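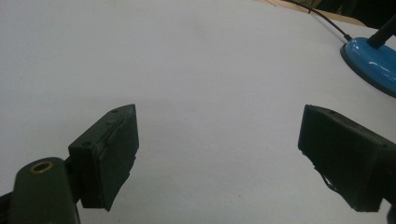

2월, 오전 9시 40분 시작

목재 접착 시편 재시험. 지난번 배치에서 전단강도 편차가 너무 커서 접착제 문제인지 함수율 문제인지 구분이 안 됐음. 이번에는 접착제를 Stisent 한 종류로 고정하고 함수율만 바꾼다. Clistora는 다음 회차로 미룸.

재료
너도밤나무 판재, Indanby 입고분. 두께 5 mm로 대패 후 접착면은 손대지 않음. 지난번에는 220번 사포로 한 번 밀었는데, 이번에는 사포질 없이 대패면 그대로 간다. 대패 날은 어제 교체. 판재 번호는 연필로 뒷면에 적고 접착면에는 아무 표시도 하지 않을 것. 지난번에 연필 자국이 접착면에 남은 시편이 있었고, 그게 결과에 영향을 줬는지는 끝내 모름.

함수율 조건
A군: 항습 캐비닛, 목표 8 %
B군: 실내 방치, 목표 없음, 측정값만 기록
C군: 염용액 데시케이터, 목표 14 %

핀식 함수율계로 재면 C군에서 값이 항상 높게 나온다. 표면 쪽이 더 젖어 있어서 그런 것으로 본다. 그래서 C군은 건조법으로 한 번 더 확인. 자투리 조각을 103도에서 항량이 될 때까지 말리고 전후 무게로 계산. 저울은 0.01 g 단위짜리를 쓰고, 0.1 g짜리는 이 크기 조각에는 쓰지 말 것.

10시 15분
캐비닛 습도 표시가 44 %에서 47 % 사이를 왔다 갔다 함. 문 패킹 아래쪽이 눌려 있음. 일단 테이프로 막았고 20분쯤 지나니 45 %에 머무름. 패킹은 새로 주문해야 한다. 규격을 모르니 떼어낸 다음 단면을 재서 보낼 것.

시편 총 164개. 이 중 7개는 재단 때 모서리가 깨져서 제외했다. 깨진 것은 전부 같은 판재의 끝부분에서 나왔고 나뭇결이 접착면에 대해 꽤 기울어 있음. 다음 재단부터 결 기울기를 먼저 보고 판재 양 끝 40 mm는 버린다. 아깝지만 시험 후에 제외하는 것보다 낫다.

도포
도포량 목표 180 g/m². 한 면 도포. 고무 롤러로 펴면 롤러에 남는 양이 일정하지 않아서, 판을 저울에 올린 채 주사기로 줄을 긋고 플라스틱 헤라로 폈다. 헤라에 묻은 양은 헤라 무게를 다시 재서 뺐음. 시간이 더 걸리지만 편차는 확실히 줄어든다.

첫 판 176
둘째 판 183
셋째 판 191 (과다. 주사기를 끝까지 밀었음)
넷째 판 179

셋째 판은 버리지 않고 별도 표시. 과다 도포가 강도에 얼마나 영향을 주는지 참고용으로만 본다. 평균에는 넣지 않음.

개방 시간은 4분을 넘기지 않기로 했는데 B군 둘째 조에서 클램프 하나가 걸려서 5분 30초까지 갔다. 표면에 막이 생기기 시작한 상태. 이 조도 따로 표시해 둠. 클램프 나사산에 굳은 접착제가 끼어 있던 것이 원인. 철솔로 긁어내고 왁스를 발랐다. 나머지 클램프도 같은 상태일 테니 다음 작업 전에 전부 손볼 것.

가압
Robichaud 유압 프레스. 게이지 압력이 아니라 면적으로 환산한 압력을 기록해야 한다. 지난 노트에 게이지 값만 적혀 있어서 비교가 불가능했음. 이번 목표는 접착면 기준 0.8 MPa, 시편 판 접착면이 150 × 300 mm이므로 하중 36 kN. 실린더 면적은 명판 값을 그대로 썼고 로드셀로 검증하지는 않았다. 검증은 Ragnheiður Bisgaard가 로드셀을 돌려준 뒤에.

11시 05분 가압 시작
11시 20분 하중 34.5 kN까지 떨어짐. 다시 36으로 올림
11시 50분 35.2. 다시 올림
12시 30분 35.8. 그대로 둠

초기 하중 저하는 접착제가 밀려 나오고 목재가 눌리면서 생기는 것으로 보이지만 프레스 밸브 누유 가능성도 남아 있음. 확인 방법: 강판만 끼우고 같은 하중으로 한 시간 두고 볼 것. 오후에 프레스가 비면 한다.

점심 후 13시 20분
해압. 삐져나온 접착제 띠는 A군과 B군이 비슷하고 C군은 눈에 띄게 가늘다. 함수율이 높은 쪽은 수분 흡수가 느려 점도가 낮게 유지될 테니 오히려 더 많이 나올 줄 알았는데 반대였음. 도포량을 다시 확인했으나 C군 도포량은 정상 범위. 가압까지 걸린 시간도 3분 안쪽. 설명 못 함. 사진으로는 띠 두께가 잘 안 드러나니 캘리퍼스로 네 변 중앙을 재서 표에 넣었다.

띠 폭 (mm, 네 변 평균)
A군 2.1 / 1.9 / 2.2
B군 2.0 / 2.3 / 1.8
C군 1.1 / 1.3 / 1.0

양생은 20도 65 %에서 7일. 지난번에는 사흘 만에 잘라서 시험했는데, 그때 낮게 나온 값 일부는 양생 부족 때문일 수도 있다. 이전 결과와 직접 비교하지 말 것.

14시 10분
프레스 누유 확인. 강판 두 장, 36 kN. 한 시간 뒤 35.7. 밸브 쪽은 문제라고 하기 어려운 수준. 그러면 초기 저하의 대부분은 시편 쪽에서 나온 것으로 정리한다. 호스 연결부에 기름기가 조금 있으나 예전부터 있던 것인지 모르겠음. 닦아 두었으니 다음 사용자가 다시 봐 줄 것.

건조법 결과 (C군 자투리)
조각 1: 13.1 %
조각 2: 13.4 %
조각 3: 12.9 %
함수율계로는 같은 판에서 14.5에서 15.2가 나왔다. 차이가 1.5 %포인트 이상. 앞으로 C군은 건조법 값을 정식 값으로 쓰고 함수율계 값은 괄호로 병기. 목표 14 %에는 못 미쳤으므로 데시케이터 기간을 늘려야 함. 이번에는 2주였고 다음에는 3주로 잡는다. 염용액 바닥에 고체가 남아 있는지도 매번 볼 것. 오늘은 남아 있었음.

지난 배치 자료 재검토
편차가 컸던 배치의 목파율을 다시 읽었다. 평균 73 %. 그런데 판독한 사람이 둘이었고, 같은 시편에 대해 20 %포인트 넘게 차이 나는 것이 여러 개 있음. 접착층에 얇게 남은 섬유를 목파로 볼지 말지가 사람마다 다르다. 기준을 정한다.

섬유가 접착층을 완전히 덮어 접착제 색이 보이지 않으면 목파.
섬유가 있어도 그 사이로 접착제가 비치면 계면 파괴로 분류하고 비고에 기재.
판독은 투명 격자판을 올려서 칸으로 하고 5 % 단위로 적는다.
조명은 한쪽에서 낮게. 천장등만 켜면 얕은 섬유가 안 보인다.

파단면을 800 dpi로 스캔해서 색으로 나누는 것도 해 봤는데 너도밤나무와 이 접착제는 색 차이가 작아서 경계값을 조금만 바꿔도 결과가 10 %포인트씩 움직임. 접착제에 염료를 섞으면 되겠지만 강도에 영향이 없다는 확인부터 필요하다. 보류.

전단 시험 준비
지그 청소. 하부 받침에 톱밥이 끼어 시편이 약간 기운 채로 앉는 경우가 있었음. 에어건으로 불고 틈새 게이지로 확인, 0.05 mm 게이지 안 들어감. 크로스헤드 속도는 파단까지 60초 안팎이 되도록 예비 시편으로 맞춘다. 지난번 속도는 너무 빨라서 20초대에 끝난 것이 많았다. 속도 값은 예비 시험 후에 여기에 추가.

시편 치수는 시험 당일에 재야 함. 재단 직후 값을 쓰면 C군은 양생 중에 줄어들어 면적이 과대 계산된다. 폭과 길이 각각 두 점.

15시 45분
Ragnheiður한테서 로드셀은 다음 주에 돌아온다고 연락. 교정 성적서도 같이 받기로 함. 그 전까지 프레스 하중은 모두 "게이지 환산, 미검증"으로 표기.

Stisent 남은 양은 반 통이 조금 안 된다. 뚜껑 안쪽에 굳은 조각이 있어서 체로 걸러 새 용기에 옮겼고 로트 번호를 옮겨 적었다. 새 통이 오더라도 이 배치가 끝날 때까지 섞지 않는다.

할 일
캐비닛 패킹 단면 측정 후 주문
클램프 나사산 전체 청소
C군 띠 폭이 좁은 이유. 가압 직전 점도를 잴 방법이 있는지
목파율 기준으로 지난 배치 전부 다시 판독, 두 사람이 따로
데시케이터 3주 조건으로 새 판 넣기
셋째 판과 B군 둘째 조는 표에서 별도 열로

16시 20분 시편 전부 양생실 선반 아래 칸으로 이동. 판 사이에 스페이서를 끼웠음. 위 칸은 송풍구 바로 앞이라 쓰지 않음.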